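Small Things, Kept Well: The Toy Library at Kulthorpe

Feltent Magazine – Community and Home

The play food goes out first. On the opening morning of each lending season, families arrive at the Kulthorpe Toy Library before 9 a.m., and by noon the shelves of fruit and vegetables are usually bare. Board games and puzzles follow in the afternoon. The animals, which make up the largest part of the collection, are borrowed steadily through the year.

The library holds 870 items and serves 233 member households. Its collection began with 40 pieces donated by the Pretorius Nursery School when that school closed its upper classroom, and several of those pieces remain in circulation. Membership is open to any household in the district, and a family may keep up to six toys for one month.

Small toys present a particular difficulty for any lending institution. They are easily separated from their sets, and they suffer more than large ones from being stepped on, chewed and left outdoors. The library's policy is to treat each as an item in its own right. A plastic ear of corn has its own catalog entry, as does a bunch of grapes, and either may be borrowed without the basket it was first sold with.

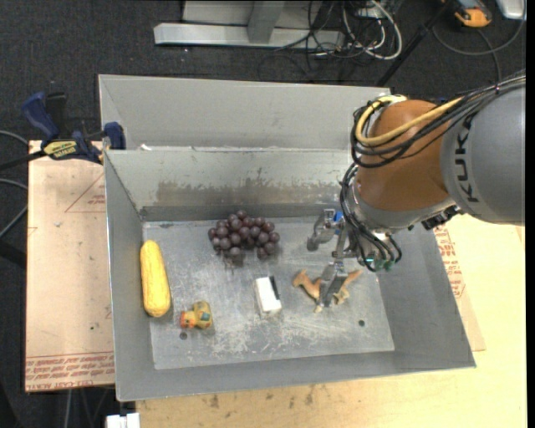
Returned items are sorted by material before they are cleaned. Hard plastic is washed in warm water with mild soap and left to air-dry overnight. Painted figures are wiped by hand with a damp cloth – soaking tends to lift the color from beaks, ears and tails. Grapes and other clustered pieces require a soft brush between the individual parts.

Repairs are carried out on Trinditz Street, in a workroom the library has occupied since March. Last year 400 items passed through it. Most needed only glue or a new label, and those beyond mending were kept for parts.

Applications for the autumn season open in August. Forms are available at the front desk.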